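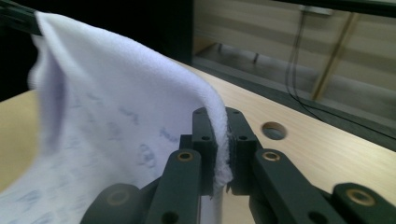 4. Comparing finger sets on cloth

Run this section before you commit to a finger set. The Polter catalog sheet says both sets "handle all common textiles." Treat that as a starting claim and test it on your own cloth, on your own table.

You need the hand-held gripper, both finger sets (Vemex and Saraç), a towel or fleece with a visible pile, and a thin cotton napkin. Use the same two cloths for both sets.

4.1 Fitting the fingers

1. Open the linkage all the way and lay the gripper on its back.
2. Fit the left finger, then the right. Start every screw by hand.
3. Tighten until the finger stops rocking, and no further. The brass inserts will pull out of printed plastic if you lean on them.
4. Close the fingers slowly with nothing between them. The pads should meet along their whole length. If they touch only at the tips, go back to step 2.

CAUTION: Keep your free hand off the linkage arms while closing. They pinch.

4.2 The edge hold test

1. Hang the cloth from a fixed support so that one folded edge is free.
2. Close on the fold, leaving a little fabric bulging past the fingers.
3. Hold for 5 seconds. Do not squeeze harder partway through; that is a different test.
4. Pull down slowly until the cloth starts to creep in the pads, then stop.
5. Write down "held," "crept" or "dropped." Do not write "good."
6. Repeat with the thin napkin, then change finger sets and do it all again.

NOTE: Fleece flatters almost any gripper. The pile packs into the gap and gives the pads plenty to bite on. We have seen worn-out pads pass on fleece and drop a napkin straight away. A result on thick cloth alone tells you very little.

NOTE: The supplier's figure of 100 clean holds in a row came with no cloth named. Birsen Oral asked twice which fabric they used and is still waiting. Our own log has 103 attempts, all on named cloth, and we trust that one even where it looks worse.

4.3 Reading the results

A difference of one or two drops between sets means nothing. Swap the operator and run it again before you decide. Berkay Kocabaş grips lower on the fold than most people do, and on an early run that changed the ranking — the fingers were the same.

If you record through the Petia controller, watch the opening value during the hold. It should stay put. A value that drifts while your hand is still usually points to a loose screw, so check 4.1 step 3 before blaming the pads.

CAUTION: Do not use the controller's "grasp score" to choose a set. We could not get it to agree with what the cloth did.

Related items
Replacing finger pads
Controller error 1660
Checking the linkage for play
Cleaning lint from the center rod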